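Timora Museum of River Trades: Collection Records

Overview

This dataset contains the catalog records of the Timora Museum of River Trades, which holds objects and papers connected with ferrying, rafting, net making and boat repair on the upper Roklow. The release covers 300 objects in the permanent collection. Records of loans, and of objects still awaiting registration, are not included.

The museum occupies the former Steiner boatyard in Ultwood. The records follow the arrangement of its halls: the slipway hall, the net loft and the ferry office. A fourth location code, ST, is used for objects in storage.

Contents

objects.csv holds one row per object. The inventory number is the key and is never reused, even when an object leaves the collection.

makers.csv lists workshops and individual makers where these are known. Nearly 107 objects have no recorded maker, and the field is left blank for them.

places.csv gives the place of use, spelled as in the original register, with the modern spelling in a separate column.

All files are encoded in UTF-8 and separated by commas. Measurements are in centimeters. Dates of manufacture are given as a year or a range of years; a range ending in a question mark was estimated by the curator at the time of registration.
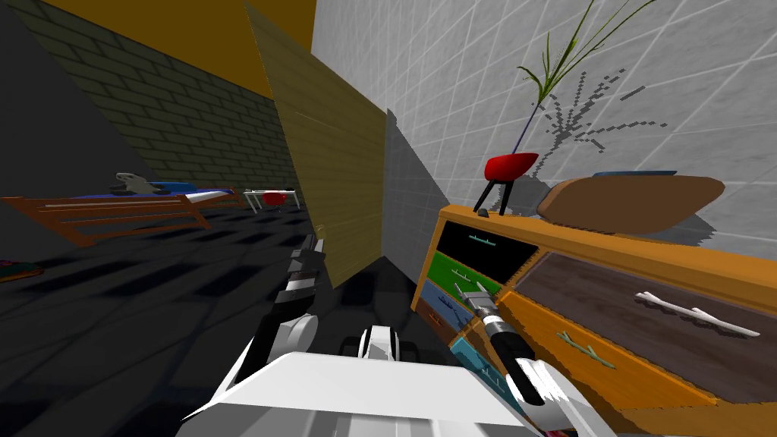 Page last changed: January, version 2

Sources

The records were transcribed from the handwritten accession registers and from the card index begun when the boatyard closed. Where register and card disagree, the card has been followed and the register reading entered in the notes column. Transcription was supervised by Reto Oberholzer, registrar of the museum, who also prepared the list of place names.

Titles have been translated into English. The local names of tools and boat parts are kept in the column local_term and have not been standardized, as several of them differ between one bank of the river and the other.

Known limitations

Net-making tools are described in more detail than boat parts. Most of the boat parts came to the museum in a single transfer from the Steiner yard, with only a summary list attached. Names of donors have been removed from this release. The condition column records the state of an object when it was registered and should not be taken as a current assessment.

Use and citation

The records may be copied and reused for research, teaching and exhibition work, provided that the museum is credited. Please cite the name of the dataset and the version number. Photographs of the objects are not covered by these terms and must be requested separately from the registrar.

Corrections should quote the inventory number and the column concerned. Accepted corrections are entered in the next version and listed in changes.txt.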